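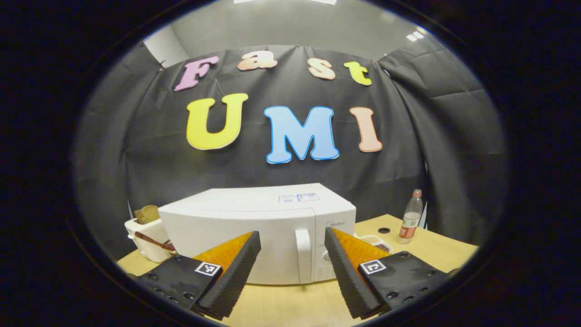 Sistberg Community Hall - Kitchen and Small Appliance Safety Check
Checked by: Ngaio Stubbs
Date: 3/11/19
Report no. 2228

Rating: OK / Fix / Remove

1. Microwave, door and seal - OK
Door closes flush and latches on the first push. Turntable runs level. Some dried food on the inside roof, wiped off during the check.

2. Microwave, cord and plug - OK
No cuts or scorch marks. Tag 1202 is still readable. Keep it on its own outlet, not on the power strip with the kettle.

3. Kettle - Fix
Lid does not lock. Water can spill when pouring. Use it half full until the new lid comes from Todater.

4. Toaster - Remove
Lever sticks down after the cycle ends. Tag 508. Unplugged and put in the locked cupboard with a note on it. Please do not take it back out. This is the same fault as last time.

5. Power strips - Fix
Two in use, one behind the serving counter and one in the office. The office strip was plugged into another strip. Separated them. The office needs a second wall outlet, and Baltasar Zabala is getting a price.

6. Refrigerator - OK
Reads 38 F. Door gasket is clean. Back coils are dusty but not blocked.

7. Fire extinguisher, kitchen - OK
Needle in the green, pin and seal in place. Folding chairs were stacked in front of it again. Moved to the hall closet.

8. Fire blanket - Fix
Pouch is there but the hook has pulled out of the wall. Blanket is on the shelf next to the first aid box for now.

9. First aid box - Fix
Burn gel is out of date. Plenty of bandages. No gloves in the small size.

10. Exit door and sign - OK
Sign lit on test button. Door opens fully from inside, but the bottom drags a little in damp weather.

11. Floor - OK
Mat at the sink lies flat. One loose tile by the back step, marked with tape.

General comments
The appliance list still shows 19 items. It needs to be redone - the old coffee urn and both fans are gone. Anything brought in from home should be checked and tagged before it is plugged in.

Items 3, 5, 8 and 9 to be rechecked before the end of March.

Signed: N. Stubbs
Copy to: B. Zabala, hall office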